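**Tool review: the Kanuvska practice cell**

Réka Antal asked in May whether we could find something for members who want to try out bin handling before they put money into an arm. Several of you had asked the same thing at the spring meeting. Kanuvska is the one we settled on, and Senthil Subramaniam and I have now used it long enough to say what it does well and where it falls short.

Kanuvska is a software package from Novberg. You get a simulated work cell with one arm, a two-finger gripper, a set of bins and racks, and a room to put them in. You move the arm from the keyboard or a game controller, record what you did, and play it back. You can also load a script and let it run the job. There is no hardware in the box. A license for one seat costs $324 a year, and that includes updates and email support. A club or school license covers 10 seats for $1251.

Setup was easy. Senthil had it running on his office desktop the same evening he downloaded it. My laptop is older and needed a graphics driver first, and after that it ran fine with the shadows turned down. With shadows on full, my fan never stopped. The manual suggests leaving them on if you plan to work from the wrist view, and I agree with that now, for reasons I'll get to.

The package comes with two starter jobs. One is moving red bins to and from a tray on the floor. The other is done at a table, with a rack and a larger red container. Each job has a room view and a wrist view, and you can switch between them with one key or show both side by side. We spent most of our time on the table job.

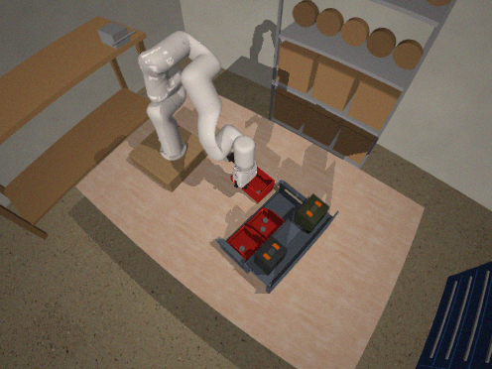
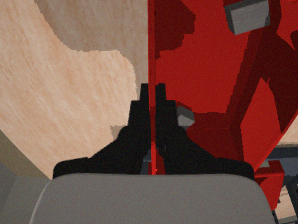
The second and fourth views are from the wrist, looking down past the fingers.
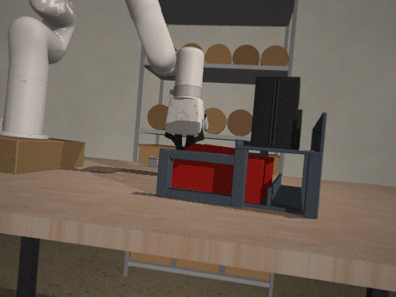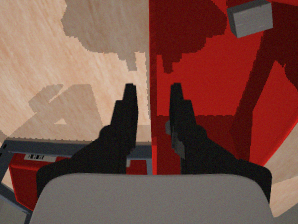

Senthil did his first runs from the room view only, and found he kept coming down too far to one side. Depth is hard to judge on a flat screen. Once he opened the wrist view next to it, his grips on the thin walls got much better. He now drives in with the room view and switches over for the last bit. I went the other way and stayed in the wrist view too long, and clipped the rack more than once – the software lets you do this without complaint unless you turn on collision warnings. They are off by default. Turn them on. The setting is under Cell, then Safety, and it has to be set again for each new project.

Shadows matter more than I expected. With them off, I had trouble telling how high the fingers were above a surface. With them on, it was much easier, although the edges of the shadows are rough and blocky on the lower settings. Huiling Qian tried the same job on her machine at the highest setting and said the shadows looked smoother but she didn't place anything more accurately.

Recording works as described. You press one key to start and another to stop, and each run is saved with a time and a name you pick. Playback can be slowed down, which is useful for seeing where a grip went wrong. You can't trim a recording inside the program. If you want to cut out the first minute of fumbling, you have to export the file and edit it as text. Novberg told us that a trimming tool is planned but would not give a date.

Some other points, in no special order:

- The controller layout can be changed, but the help screen goes on showing the original layout.
- Light parts slide too easily. Huiling lowered this in the materials file and it helped.
- Undo goes back 2 steps only.
- Large bins can be made from a template. Anything with a lid has to be imported as a model.
- Support answered both of our emails by the next day, and the second answer fixed our problem.

We also looked at Kotian, which costs less and has more arms to choose from. It has no wrist view in the basic version, and for this kind of work I would miss it. Nandini Gounder uses Kotian at her shop for planning layouts and is happy with it. If your question is where the arm should stand, hers may be the better pick.

I would not expect anyone to go straight from Kanuvska to a real line. Real bins bend and real grippers wear. It did teach Senthil and me to plan the approach before moving, and our later runs had far fewer stops in them.

Members can try it on the shared computer at the Dranby office. Yamuna Fernandes keeps the sign-up sheet, and slots are an hour long. Bring your own controller if you have one you like, as the one in the drawer has a sticky left trigger. If enough people want seats of their own, we will order the club license and split the cost. Let Yamuna know either way, and tell her if you would need the Mac version, which is sold as a separate download.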